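Terrace Talk > Matchday > Away days and cup ties

Thread: Who's going Wednesday? Cup replay at Wenia Park

hollowayend_72
So we get to do it all again. I'm still hoarse from Saturday and I've already booked the afternoon off. For anyone who missed it, we were two up with 18 minutes left, at home, against a team that finished eleven places below us last season, and we let them walk right back into it. Now we have to go to Wenia and win on that potato field they call a pitch.

Who's driving? I've got room for one more if you don't mind sitting next to the flag.

lowblock_larry
Going, against my better judgment. I said in the July friendlies thread that we drop ten yards the second we get a lead and I got told it was only preseason. Well, it's the third round of the cup and we still do it. The back four were practically standing on the goalkeeper's toes by the end.

cornerflagkate
Come on Larry, you say that every week, including the weeks we win 3-0! I thought we were great for an hour. The first goal was the best move I've seen us put together in two years, all one touch down the left, and I nearly went over the seat in front. If their keeper doesn't make that save with his shin it's three and we're all talking about the next round.

I'm in for Wednesday. Does anyone know what they've given us for tickets?

hollowayend_72
1,000 for us, whole end behind the goal, and I heard at the office that they were going fast. Pay on the night is cards only this time, so don't turn up with a pocket full of coins like I did two years ago.

gantryview
The Saturday attendance was announced as 1,853, by the way. For a cup game against local rivals with the sun out. I think that's pretty poor and I'd put it down to the pricing. If you knocked a bit off for the cup you'd get another few hundred in easily.

lowblock_larry
The price is the same as the league. People stayed home because they've seen the football.

gantryview
People who've "seen the football" were at Lilteck Rovers in the last round when we won 4-1 away. I don't remember you complaining on the bus home.

lowblock_larry
I was asleep on the bus home.

cornerflagkate
Can confirm, he was. Mouth open and everything.

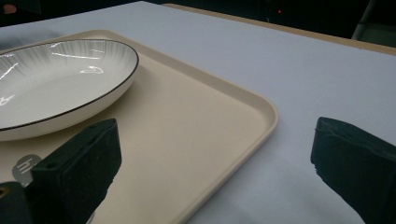 nana_on_the_north_side

Evening all! I've been reading this thread with my feet up and I have to stick my nose in (you all know me, Nana from row F, the one with the horn). I've been watching this club since before most of you could walk and I don't think sitting back was the problem on Saturday. I think it was the substitutions. We took off both wide players inside five minutes of each other, and after that every clearance came straight back because there wasn't a soul up there to chase it. Of course the defenders dropped, where else were they going to go?

What I'd do on Wednesday is start with the same eleven and leave the wingers on until they beg to come off. It's a big wide pitch over there, bumps and all, and their fullbacks are slow. The left one especially – he was blowing after half an hour and I could hear him from my seat.

I'd also like us to take a short corner just once in my lifetime.

hollowayend_72
Nana for manager. Do you need a ride? The flag can go in the trunk.

nana_on_the_north_side
Bless you, but I'm on the supporters' bus. It leaves from the Gilani Road lot at 4:45 sharp, and they do mean sharp, they left my brother-in-law there for the Lilteck game.

gantryview
I agree with some of that, but one of the wingers was limping. I was up on the gantry side and he'd been pulling at his hamstring since just after the break. You can't leave him on for the sake of it. The second change was the odd one. Bringing on a third center half at 2-1 is basically sending the other team an invitation.

lowblock_larry
So you agree with me.

gantryview
I agree with you about one substitution.

lowblock_larry
I'll take it.

cornerflagkate
See, I'd have made that change too. They were launching everything into the box and their big lad up front had won every header for ten minutes. The equalizer didn't even come from the air, it was a deflection off somebody's backside. You can't coach against that. Sometimes it's just rotten luck and I'd be pretty happy if we played the same way again, minus the backside.

nana_on_the_north_side
It came from a throw-in we gave away for no reason, Kate love. Our man had all the time in the world and he hoofed it into the parking lot. Watch it again.

cornerflagkate
OK I watched it again. He did have a lot of time. Still a deflection though!

newbie_in_red
Hi, first post, I only started coming this season. Is it extra time and penalties if it's level on Wednesday, or does it go to another replay? And is the bus OK for people who don't know anyone?

hollowayend_72
Welcome! Extra time, then penalties, no more replays after this one. The bus is fine, sit anywhere except the back row, which has belonged to the same people for as long as I've been going.

nana_on_the_north_side
Come and sit with me, sweetheart, I'm near the front on the right and I'll have sandwiches. Bring a proper coat. That away end has no roof and the wind comes straight in off the fields.

gantryview
If it goes to penalties I'm not watching. We've lost the last three shootouts and two of those we had a kick to win it.

lowblock_larry
We should let the goalkeeper take one. I'm serious. He hits a dead ball better than anyone in the squad and he doesn't care what anybody thinks of him.

cornerflagkate
For once I'm with Larry. Put him first, too, get it over with.

gantryview
Absolutely not. He's got to save the other ones, he doesn't need to be thinking about his own. Striker first, captain last, same as everybody else does it.

lowblock_larry
And look where that's got us. Three in a row.

newbie_in_red
Thank you! Bus ticket bought. Should I be nervous?

hollowayend_72
Yes.

Last call for the spare seat in my car, I'm picking up from the station end of Gilani Road at 5:15 and going straight there. Message me if you want it.

lowblock_larry
I'll have it, if I can pick the radio station.

hollowayend_72
You can have it, but you're not touching the radio.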